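# Chapter 11: Games and Shared Leisure in the Home

## Chapter Objectives

After studying this chapter, the student should be able to:

- define shared leisure and distinguish it from supervised play
- describe how the length and difficulty of a game affect children of different ages
- plan a family game evening, including the food served with it
- explain the difference between competitive and cooperative games
- respond to conflict during play in a way suited to the age of the child

## Key Terms

shared leisure, supervised play, cooperative game, turn length, handicap, house rule, finger food, closing routine

## Opening Case: The Carrasco Household

Cayetano Carrasco and his wife have three children, ages five, eight, and thirteen. In September, when the school year began, the parents decided to set aside one evening a week for games. The first evening was planned with care. The family cleared the dining table after supper, the oldest child chose a trading game that she had enjoyed at a friend's house, and a large bowl of popcorn was placed in the middle of the table.

The evening lasted less than an hour. The trading game called for long turns, and the five-year-old left his chair four times before his second turn came around. The eight-year-old understood the rules but not the strategy, and lost most of his cards early. Butter from the popcorn marked several of the cards. The oldest child, who was winning, objected when her father proposed that the game be stopped.

The family tried again the following week with a different arrangement. They began with a short matching game that all five could play and followed it with a drawing game in pairs, each younger child working with an older person. The popcorn was replaced by apple slices and small cheese sandwiches, served between the two games. After the younger children had gone to bed, the parents and their daughter played the trading game by themselves.

As you read the chapter, consider which of these changes had the greatest effect on the evening. Consider also what the family might do when the oldest child no longer wishes to take part in the matching game. We will return to the Carrasco household at the end of Section 11.4.

## 11.1 What Is Shared Leisure?

Shared leisure is time in which the members of a household take part in the same activity for their own enjoyment. It differs from supervised play, in which the children play and an adult watches over them. A parent seated on a bench while a child uses the swings is supervising. A parent who holds cards, takes turns, and may lose is sharing in the activity.

Both kinds of time have a place in family life. Supervised play gives children room to invent their own rules and settle their own disputes. Shared leisure gives them practice in following rules that apply to everyone at the table, adults included. It also gives adults a chance to observe how a child deals with waiting, with bad luck, and with success.

Families often assume that shared leisure requires a special occasion or a large purchase. The Pukstead Household Survey, which is used throughout this textbook, asked 572 families to keep a diary of their evenings at home. The activities that were repeated most often in the diaries were short and inexpensive: card games, word games, puzzles, and reading aloud. Activities that required a trip to the store or a long period of preparation tended to appear once and not again.

The survey has limits that the student should keep in mind. Families who agree to keep a diary may be more interested in home activities than other families are. The diaries were also completed by adults, and a child's account of the same evening might have been quite different.

## 11.2 Choosing a Game

### Age and Turn Length

Most game boxes carry an age recommendation. These recommendations usually refer to the difficulty of the rules and the size of the pieces. They say little about turn length, by which we mean the time that passes between the end of one turn and the beginning of the next for the same player. A game with simple rules may still be a poor choice for a young child if six people must play before the child moves again.

For a group that includes children under seven, a complete game should last no more than about 20 minutes. Two short games are generally better received than a single long one. Older children can remain attentive for much longer, especially when they have chosen the game themselves.

### Competitive and Cooperative Games

In a competitive game, each player or team tries to finish ahead of the others. In a cooperative game, all players work toward one goal and win or lose together. Cooperative games are useful when the ages at the table vary widely. They do carry one risk. An older child or an adult may begin to direct every move, and the younger players then have little to do. Some families deal with this by allowing advice only when the player whose turn it is has asked for it.

### Handicaps and House Rules

A handicap is an agreed advantage given to a less experienced player, such as an extra card or a head start. A house rule is any change that a household makes to the printed rules. Both should be settled before play begins and should apply for the whole game. A rule that is changed halfway through, even out of kindness, is likely to be seen as unfair by someone at the table. It is helpful to write house rules on a card and store the card in the box.

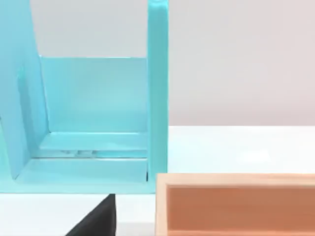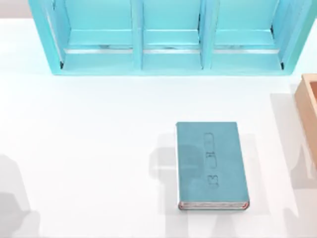
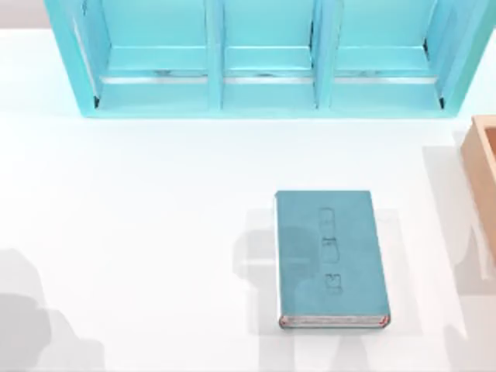

*Figure 11.1. Computer-rendered views. First: a light blue structure from a low angle. Second and third: a light turquoise unit with three compartments side by side.*

## 11.3 Food for a Game Evening

Food is part of most family celebrations, and a game evening is no exception. The choice of food, however, is different from the choice for a meal. Players need at least one clean hand, they may be seated for a long time, and their attention is elsewhere. For these reasons finger food is preferred. The term refers to food that can be picked up and eaten in one or two bites without a fork or spoon.

Suitable choices include sliced fruit, raw vegetables, plain crackers, small sandwiches, and unfrosted muffins. Foods that are greasy, sticky, or covered in powder are less suitable while cards are in use and may be held back for the end of the evening. Drinks should be served in cups with wide bases and kept on a separate surface where one is available.

Children may help with the preparation. A child of four or five can wash grapes and arrange crackers on a plate. An eight-year-old can spread sandwich fillings and, with an adult nearby, cut soft fruit. Whole grapes, nuts, and popcorn present a choking hazard to very young children. Grapes should be cut lengthwise into quarters for them, and nuts and popcorn should not be served to them at all.

A simple plan for a household of five is given below. The quantities assume that supper has already been eaten.

| Time | Activity | Food |
|---|---|---|
| 6:30 p.m. | Short game for all ages | Water only |
| 6:50 p.m. | Break | Two apples, sliced; ten small sandwiches |
| 7:05 p.m. | Game in pairs or teams | None at the table |
| 7:30 p.m. | Closing routine | One muffin each |

## 11.4 Conflict and the Closing Routine

Disagreements are a normal part of play. Young children in particular may cry, accuse others of cheating, or refuse to continue. The adult's first task is to remain calm and to restate the rule in a few words. If the child is too upset to go on, he or she may be offered a different role, such as rolling the dice for another player or keeping score. The game should continue for the others when that is possible.

Adults sometimes lose on purpose in order to prevent such scenes. Opinion on this practice is divided. In *Evenings at Home*, Casimiro Bustamante argues that a child who is always allowed to win has no opportunity to practice losing in safe company. Rodrigo Villalobos takes a milder view in his handbook for parents and suggests that an adult may play below full strength with a child under six, provided that the outcome remains in doubt. The student should compare both positions with the discussion of handicaps in Section 11.2.

A closing routine is a short, predictable series of actions that ends the evening. It may include counting the pieces back into the box, choosing the game for the following week, and eating the last of the food. The choice of the next game should rotate among the members of the household. In the Carrasco household, each person now has one evening in five, and the oldest child is permitted to exchange her turn for a late game with her parents.

### Questions for Discussion

1. Which features of the trading game made it unsuitable for the first evening at the Carrasco home?
2. Describe a game evening from your own childhood or that of someone you know. Was it an example of shared leisure or of supervised play?
3. Write two house rules that would allow a five-year-old and a thirteen-year-old to enjoy the same card game.
4. Do you agree more closely with Bustamante or with Villalobos? Support your answer with an example.

Section 11.5 considers games played outdoors and the adjustments needed for larger gatherings of relatives and neighbors.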